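Vindent Cell Planner, one year in: a review for small shops
Posted Thursday, June 3, 2021
Filed under: Software, Planning and Purchasing

I bought Vindent because I was tired of budgeting for robot equipment on a spreadsheet and a prayer. We're a small shop that builds test benches for other small shops, and every project starts the same way: somebody wants an arm on a table, and they want to know what it will cost by Friday. After a full 12 months with this program I still open it most mornings, and I'm still a little giddy when a room comes up and the arm swings over the work for the first time.

The basics first. Vindent lets you lay out a room, drop in an arm, a table and whatever the arm is supposed to handle, then run the motion and keep a parts list with prices next to it. A single seat cost us $623 for the year. There is a bigger package with shared projects, but I haven't used it and can't tell you if it's worth the jump.
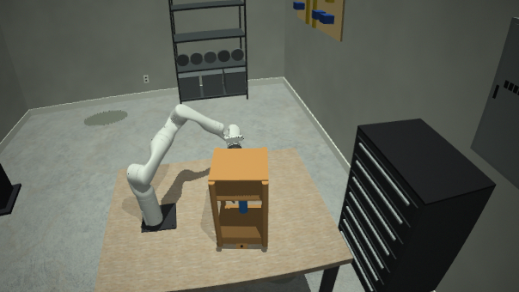 Table size is the first thing I try to settle, before I ask anyone for a quote on an arm. People love to order a big table (I did it myself, twice!) and then find that half of it is out of reach, or that the plate ate up the corner they wanted for parts. With the plate over by the left edge and the little wood cabinet near the center, there's tabletop on both sides of the work, and the arm goes up and over in a high arc before the hand comes down above the cabinet. I look hard at that arc now. It tells me how much clear air to plan for, and whether a shelf or a light over the bench is going to be a problem I pay for later.

The parts list is my favorite feature by a mile. Change the table and the total changes right there. Swap the gripper and the mounting hardware moves to a "check this" line so you don't forget the adapter. On our last bench the first total was $1816 over what the customer had set aside, and we got it back under in one afternoon by trading a custom stand for a stock one and pushing the second gripper to a July order. I used to find that kind of thing after the purchase order went out.

Batch runs are good too. I set up 1000 short ones overnight with the start position nudged a bit each time, and in the morning there's a plain table of which ones finished and which ones bumped something. It won't replace a trial on real hardware, and I'd never sign off on a cell from it alone, but for choosing between two arms or two grippers it has earned its keep.

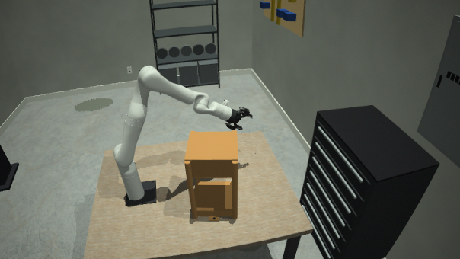 Gripper open near the right rear corner of the orange cabinet, black tool cabinet alongside.

Put the storage in your layouts, please. Tool chests, shelving, lockers, all of it. Drawers need room to open and a person needs room to stand in front of them, and floor space costs money like anything else. Vindent makes this easy enough, though the furniture catalog is thin and I ended up drawing several pieces myself.

Now the gripes. Imported parts sometimes arrive at the wrong scale, and you get no warning. Shipping and freight have no field of their own, so I keep a fake part called FREIGHT in every project. The price lists from Cloltau load cleanly, while the ones from Sodari need a half hour of cleanup each time they put out a new file. And the manual reads like it was written for a version I've never seen. Support did answer me the same day, both times I wrote.

I tried Coughlan Layout before this. Its drawings look nicer on paper and customers like them, but there's no motion at all, so you're guessing at reach again. If all you need is a floor plan, it's fine and it's simpler to learn.

Would I buy Vindent again? Yes, and we've already renewed. Start with your smallest project, enter real quotes from day one, and leave a line for cables — I always come up short on cables.

Rating: 4.5 out of 5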